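Play Kitchen Rental: Frequently Asked Questions

What am I renting, exactly?
A Gaillard play kitchen set: dishes, a colander, pretend groceries and the crate they travel in. The table is yours. So are the children.

How long do I get to keep it?
A standard rental is 12 days. If you need longer, write to Zanele Zulu before the rental ends and she'll extend it if the set isn't promised elsewhere. Writing to her afterward also works, but the tone of the reply is different.

What does it cost?
The deposit is $25 and you get it back. The rental itself is $19, whether you pick up from the Ikenmont shop or have us drop it at your door within town limits. We tried charging by the piece once. It involved a spreadsheet, and we don't discuss it.

Is every set the same?
No. We buy pieces from several makers and replace them as they wear out, so the dishes in one crate may not match the dishes in the next. Each crate has its own packing card taped inside the lid. Go by the card, not by what your neighbor's crate had in it last month.

What ages is it for?
We rent to families and classrooms with children three and up. Pretend fruit is the size of real fruit, or smaller, and a younger sibling will try to eat it. Please keep the crate out of reach of anyone who still learns about the world by chewing it.

Can I ask for particular foods?
You can ask. Teófilo Salazar packs the crates and will swap fruit for vegetables, or leave out anything your household has strong feelings about. One family requested no eggplant. Two crates later they requested only eggplant. We keep both notes on file.

Do I need to set it up in any special way?
No, though a little arranging helps. Children faced with a full crate tend to tip it over and play with the crate. Children faced with a few things already laid out on a table tend to start cooking. 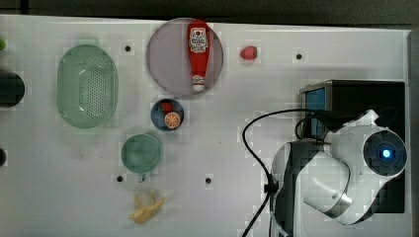
How much should I put out at once? Less than you think. Start with a plate, a bowl, something to drain things in and a handful of food, and leave gaps between them so small elbows have somewhere to go. Mix up the obvious pairings, too. A strawberry and a citrus slice sharing a blue bowl is a fruit salad to you, but give it four minutes and it will be soup. The ketchup bottle can go straight on the plate, where it will be treated as a main course. Put one more strawberry off by itself on the table and wait for somebody to notice it needs rescuing.

What is the colander for?
Hats, mostly. Officially it is for washing pretend fruit, and some children do use it that way, with great seriousness and a lot of sound effects. It has also come back to us described as a boat, a turtle and a bed for a turtle.

Can they use real water?
Yes, with the dishes and the colander. Please keep it away from anything with a paper label, and shake out the hollow foods when you're done. Everything has to be dry before it goes back in the crate. We can tell. The crate can tell first.

Does the ketchup bottle come out of the box with ketchup in it?
No. Please don't add any.

How do I clean it?
Warm water, a drop of dish soap, a soft cloth. No dishwasher, no bleach, no boiling. We wash everything again when it returns, so you're aiming for "not sticky" and can leave "spotless" to us.

Something is missing. Am I in trouble?
Probably not. Look under the couch, inside the toy truck and in every boot in the house. If it's still gone, tell us which piece it was and we'll take a small amount from the deposit. Pieces that turn up later can be dropped through the slot at the Ikenmont shop. Dumisani Sibiya once opened up in the morning to find a single lemon on the mat and no note. If it was yours, thank you.

Something is broken. Am I in trouble now?
Also no, if it broke in the ordinary course of lunch. Take the piece out of play, put it in the bag marked BROKEN and send it back with the rest. Don't glue it. We have seen what people glue.

Do you rent to schools and daycares?
Yes. Ask for the Costar crate, which has extra dishes so that six children can each be in charge of the restaurant. Oratile Tshabalala handles school bookings, and June fills up early because of end-of-year parties.

How many pieces do you own altogether?
At the last count, 1,303. Tshepo Cele did that count and has asked not to do the next one.

Can I buy the set at the end?
Sometimes. Crates we're retiring are sold through Ekico, our secondhand shelf, at whatever price is on the sticker. Your current rental isn't for sale, however loudly it is being hugged.

My child won't give it back.
Pack the crate together and let them carry the lid. If that fails, pack it after bedtime. Returns are accepted until 7 p.m., and the person at the counter won't ask which method you used.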